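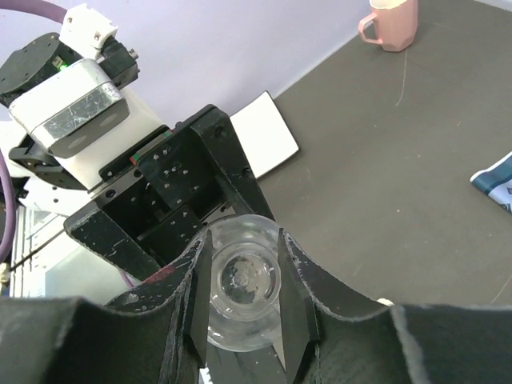 The dropped glass got all the attention, which suited everyone at the Trasano trial kitchen fine. A dropped glass is easy to explain. You sweep it up, you say the material is difficult, you move on to the next one. Clear glass really is hard for a machine to judge, and anyone who looks down between the two black finger pads, where the gray tabletop shows straight through the thing being held, can understand why. But I have read the fault log from end to end, and glass is a small part of it. Most of what went wrong in the spring had to do with two arms working over one table and a piece of software that was too sure of where they both were.

The system is sold under the name Salminen. It is meant to clear and sort drinkware in canteens and break rooms, and the company behind it, Munoma, has been promising a commercial version since last September. Trasano, which runs staff canteens, agreed to try it for one season. The pitch was simple enough. One arm holds, the other arm looks and helps, and a person walks by now and then to restock the racks.

Over the season the two arms made contact with each other 204 times. Munoma's paperwork calls these "touch events." The company says that nearly all of them were slow brushes, that the arms are built to take it, and that scratched paint is cosmetic. Some of that I accept. Machines that work get scuffed, and a scrape on a housing tells you very little about when it happened or how hard. What I don't accept is the idea that a collision the software fails to notice is the same as one that doesn't matter.

And it did fail to notice. In 40 of those cases the controller carried on with its job as though it had touched air. The log shows motor current climbing on both arms at once, then dropping, and no stop. The safety stop was set to trip on a hard push against a person or a wall. Two arms leaning on each other share the load, so each one sees a push just under its limit. Put a hand between them and the hand gets the total.

I asked Munoma whether it had tested for that. The reply came back in writing and said the operating zone is "not intended for human presence during motion." Fine. Then why did the trial manual tell kitchen staff to reach in and straighten mugs while the system was "idling"? Idling, according to the same manual, includes a mode in which the arms hold position under power and may correct themselves without warning.

That brings me to the incident that ended the trial. A worker reached in for a mug that had tipped against the rack. The holding arm had a glass in its grip. The second arm, drifting a little, decided it was out of place and moved back. It met the first arm, the grip closed harder, and the glass broke a few inches from the worker's wrist. The cut needed 4 stitches. The system finished its correction, logged the item as "placed," and asked for the next one.

I have read that line many times. The item was in pieces, and the record says placed.

Munoma's fix arrived nine days later. It compares the readings of both arms and stops when the combined push goes over the limit. That is a sensible change, and it should have been there on the first day. Kunport, the outside lab hired to check the update, found that it caught every staged collision at normal speed and missed 9 at very low speed, the kind of slow drift that started the trouble in the first place. Munoma says the low-speed cases pose "negligible risk." The lab's report does not use that phrase, or anything close to it.

There is a cheaper fix, and people who maintain these things keep bringing it up. Cut the power to the arms when somebody reaches in. A light curtain along the table edge would do it. Munoma's objection is that stopping and restarting slows the work, and the sales figures depend on how many glasses the system clears in an hour.

Trasano has not said whether it will take the system back. The canteen has gone back to plastic trays and a person with a cart. Munoma, for its part, still lists the commercial version as on schedule, and the current brochure has a page on safety. It talks at some length about breakage.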